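Ledesma Housing Office
Sunday, December 13, 2020

1/ Winter donation period: information for residents. The office has received many questions this week about clothing and bedding donations at the Vorcombe and Provar buildings. This thread sets out the arrangements for the season. Please read it through before contacting the front desk.

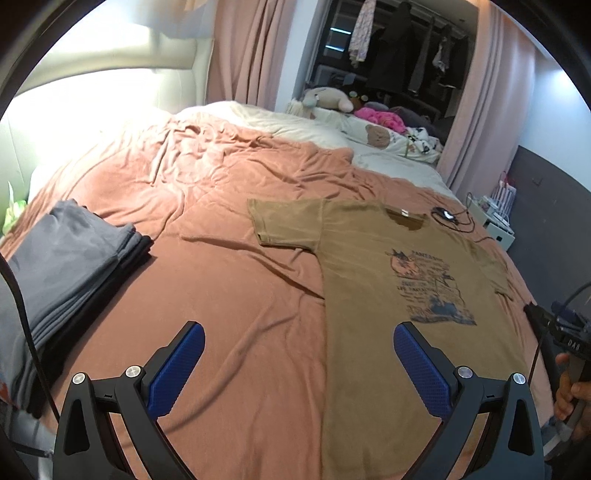

2/ Donations are accepted at the Vorcombe building only. The Provar drop-off point closed in April and has not reopened. Bags left at the Provar entrance block the ramp and will be removed the same day.

3/ Hours at Vorcombe are 10 a.m. to 4 p.m., Tuesday through Friday. There is no weekend service. Staff cannot accept items outside these hours, including items handed over in the parking lot.

4/ Most needed at present: adult coats, children's boots, wool socks, gloves, and blankets for single and double beds. We have enough summer clothing in storage and ask residents to hold it until spring.

5/ All clothing must be washed and fully dried before it is brought in. Damp items spoil whatever is packed with them, and last winter an entire shelf of sweaters had to be thrown out for this reason.

6/ Please check pockets. Keys, transit cards and eyeglasses found in donated coats are kept at the front desk for 40 days. To claim an item, describe it in writing at ledge window 2.

7/ Bags should be tied and labeled with the type of clothing and the size range. "Mixed" is an acceptable label if sizes vary. Please do not tape boxes shut on all sides, as each one is opened on arrival.

8/ We are unable to accept pillows, mattresses, used underwear, car seats, or electric blankets of any age. The rule on electric blankets has been questioned several times. It remains in place.

9/ Residents who wish to receive items should fill out Form 331, available at the front desk and by mail on request. No proof of income is required. One form covers a whole household.

10/ Requests are filled in the order received, with the exception of families with infants, who are served first. The usual wait is five working days. A staff member will call with a pickup time — please make sure the phone number on the form is current.

11/ Face coverings are required inside the Vorcombe building, and one person per household may enter at a time. Residents who cannot come in person may name someone else to collect on their behalf. The name must appear on the form.

12/ Transport of donations between buildings is handled by Gosteo under its existing contract. Gosteo drivers do not collect from private apartments and should not be asked to do so.

13/ Last season the office passed on almost 2,000 items to 200 households. We thank every resident who contributed.

14/ The last day for donations before the holiday closing will be posted on the notice boards in both lobbies and on this account. Questions sent as replies to this thread will be answered during office hours.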